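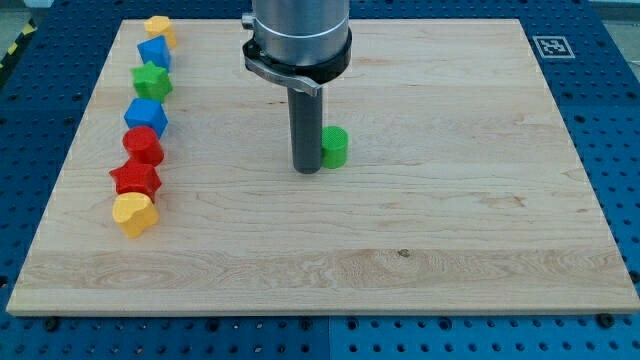
Maple board on the blue pegboard table

Ticket 1901: Label printer drops off network
Site: Lanholm
Reported by: Salma Salem
Assigned to: Lingyun Bai
Status: Resolved

Printer accepts the first job after power-on, then shows offline on both packing PCs. Power cycle restores it until the next idle period.

Log
- Ping to the printer fails once it goes idle. Switch port shows link up.
- Replaced patch cable. No change.
- Found a duplicate address: the badge reader by the side door was set by hand to the same IP.
- Moved the printer to a reserved address outside the DHCP range. Updated the port on 2 PCs.
- Sent 445 queued labels. All printed, no drop.
- Left idle overnight. Printer answered ping in the morning.

Open item: Nabila Fawzy to add the badge reader to the address sheet.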